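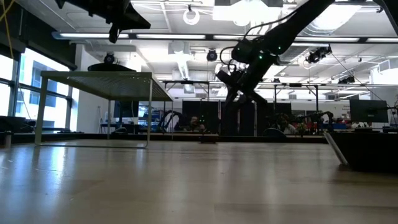
Trí Sầm wrote in after the last post to say that the supply bug in Tarkosgate was my own fault, and that the wagons were doing exactly what I had told them to do. I have spent two evenings checking this. He is right on the first point and partly right on the second.

For anyone who has not played it, Tarkosgate is a turn-based strategy game from Mivovlow. You run a river province, raise troops, feed them, and try to keep the neighbouring houses from noticing how thin your garrisons are. Battles are resolved on a hex map. Most of the difficulty sits in the supply layer, which the manual covers in a single page.

The problem I described was this. An army parked at Anard, one day's march from a full granary, was losing men to hunger every turn. The road was open and the granary showed 238 units of grain. The wagons left, turned round halfway and came home full.

I had assumed a pathfinding fault. Trí's explanation is that each wagon checks its destination again at every river crossing, and if another army has asked for grain in the meantime with a higher priority, the wagon is reassigned. The second army in my save was a scouting party at Bùi ford which I had set to "urgent" on turn 19 and then forgotten. The wagons were being called to Bùi, found the scouts already at full stock, and went home.

I reloaded the save and tested it. With the scouts on normal priority, the first wagon reached Anard on the next turn and the losses stopped. With the scouts on urgent again, the wagons turned back at the same bridge. I repeated both runs and got the same result.

Where I disagree is on whether this counts as intended behaviour. A wagon that is diverted to an army with full stores should resume its earlier order. It does not. It drops the order completely, and the request from Anard is only raised again at the start of the following turn, when the whole cycle starts over. The log says "returned" in each case and gives no cause. A player looking at the log cannot tell a diverted wagon from one that met a blocked road.

There is a workaround. Open the depot screen, select the granary and tick "fixed route" against the army you want fed. Wagons on a fixed route skip the check at crossings. The cost is that they will also drive straight into an enemy patrol, so it is only worth using behind your own lines. The tick box clears itself if the army moves even one hex, and you have to set it again.

Định Sầm asked in the same thread whether the river barges suffer from it too. I have only tried this on one map, but barges appear to check their orders at ports and nowhere else. On a stretch with no port between the granary and the army they always arrived. They are slower, and they stop running in winter, so they will not save a February campaign.

I have sent the save file to Mivovlow with the steps to reproduce it. The campaign itself is probably lost. Anard held for another four turns and then went over to the neighbours, garrison included, and I am restarting on Sunday with the eastern province, where the rivers are fewer and the granaries are closer together. I will keep the scouts on normal.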